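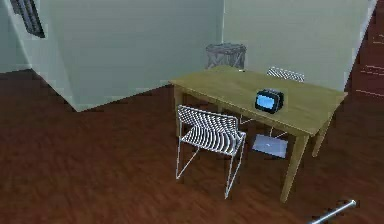
Tindall open day: lens benches, a long queue and one new body

Posted 4/17/24 by Donal Noonan

Tindall opens its repair and testing works to the public once a year, and this time I got a ticket. The building is behind the bus depot, with one small sign, and I walked past it twice. Doors were at 10 and the first tour left a few minutes later.

Gifty Quansah took our group. She has run the lens bench for most of her working life and she talked the whole way round without notes. The first stop was intake, where cameras and lenses come out of their boxes and get a ticket. Most of what arrives has been dropped. The next biggest group is sand, and she said July is the worst month for it. Zooms that extend when you turn them suffer more than the ones that stay the same length.

From there we went into the lens room. You put on a coat and shoe covers and you are not allowed to lean on anything. A technician had a Drinulex 35mm in pieces and was setting the centring of the front group while watching a pattern of dots on a monitor. He turned a screw by a tiny amount, waited, and turned it back. Quansah said a good copy takes under an hour and a bad one can take the afternoon. I asked whether people notice the difference in pictures. She said they do in the corners, wide open, and hardly ever otherwise.

The shutter test rig was the loudest part. It had four bodies clamped side by side, all firing, and they are left running overnight. Photos weren't allowed in that room as one of the bodies belongs to a maker who hasn't announced it. It was covered in black tape and Quansah would not be drawn on it. Two people in our group tried.

Lunch was sandwiches in the canteen, where a few makers had tables. Utora brought its straps and bags, which I have seen before. Daltar had the new rangefinder-style body that was shown as a mock-up last year. This one worked. Svitlana Maksymiv from Daltar let people hold it and shoot with it, but not with their own cards. The grip is deeper than on the mock-up and the exposure dial now has a lock. The viewfinder is bright, though I had trouble seeing the edges with glasses on. The price will be around 2,000 pounds without a lens. She didn't have a date.

In the afternoon there was a talk by Horácio Bragança on scanning old negatives with a camera and a macro lens. It was good but too long, and the projector made everything look green. His main advice was to spend money on the film holder before the lens. I have been doing it the other way round.

The sensor cleaning desk was free for ticket holders and the queue for it went out of the door. I waited 40 minutes. They did mine properly and pointed out a scratch on the mount which I didn't know about.

Parking is poor, so take the bus. Tickets for next year go through the Tindall mailing list, and Telma Navarrete at the front desk will add you if you ring.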